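Heltik Bench Guide
Section 3: Running the memory module trials

Read section 2 first. If the arm isn't homed and the wrist camera isn't streaming, stop and go back.

This section covers the insertion and removal trials used in the Barreto study, re-grasp versus no re-grasp. Same steps on both benches. Don't improvise, the scoring script expects the order below.

Before you start

Tower on its side, panel off, mains cable out. Ground strap on. Modules in the tray, contacts facing away from you. Check the finger links move freely, then close the gripper once on nothing and zero the width.
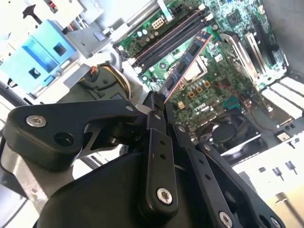 Postatbridge Automation Notes
Written by: bench lead, Heltik manipulation trials, Brirnport
Revised February 15, 2023

3.1 Grasp and approach

1. Load the trial file. Pick condition A (no re-grasp) or B (re-grasp allowed once). The file picks the seed, not you.
2. Drive to the tray. Pinch the module by its long edge, never across the chips.
3. Lift and hold still for 3 seconds. Slip check runs by itself.
4. Move over the slots. Stick can be at a steep tilt at this point, leave it. Policy straightens it on the way down.
5. Open the retention clips by hand if they're closed. Log it.
6. Press Start. Hands out.

CAUTION: Force limit is 20 newtons for the search phase. Do not raise it to get a pass. A stuck module is a result, log it as one.

NOTE: If the wrist view loses the slot behind the fingers, let it run. Occlusion is part of what we are measuring. Only stop for contact with the cooler or loose wires.

3.2 Scoring

Three outcomes: seated, partial, fail. Seated means both ends down and both clips engaged, checked by eye and then by finger. Partial is one end down. Everything else is a fail, including a module that seats in the wrong slot. Enter the outcome before you touch the board or you will forget, everybody does.

The full set is 1,454 trials over both conditions. 303 of those were re-runs after the September firmware change, kept in a seperate folder. Do not merge them. Result so far: one re-grasp helps most when the first pinch is off center and does next to nothing when it is square. Write-up has the curves. Tilt at first contact turned out to matter more than finger force, so log tilt every time even if the field looks optional.

3.3 Removal and the second module

1. Release both latches on the target slot. Fully open, not halfway.
2. Select Remove in the trial file. Width preset loads.
3. Approach from the lower end of the module.
4. Rock, then pull. The rock is small, you may not see it.
5. Return to tray, contacts away from you. 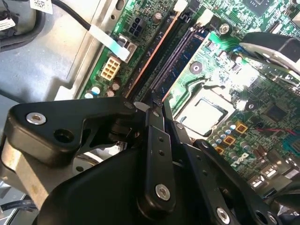 Fingertip placement decides most removal trials, so check it on the wrist view before you confirm. Policy was trained mainly with one module installed and it gets greedy when there's a neighbor. Watch which stick it has chosen. With two standing in parallel, as on the board here, the narrow tip of the central finger should come in at the lower end of the right-hand module, and the second tip has to find room between that and the processor. Tight. If either tip is heading for the socket lever, hit Pause and retract straight up, no sideways moves. Log as "aborted, clearance" and not as a fail. Aborted trials get repeated with the same seed at the end of the block.

CAUTION: Pause holds grip force. Release does not. Use Release over the board only when the module is back down in its slot.

3.4 After each block

- Wipe fingertips, dry cloth only.
- Check the finger screws, they back out over a long block. Snug, dont crank.
- Inspect module contacts. Any scratch you can feel, retire the module and write its number in the sheet.
- Re-zero width.
- Copy logs to the Barreto share before you power down. The bench drive is wiped at startup.

If the re-zero drifts twice in one block, go to section 5, calibration.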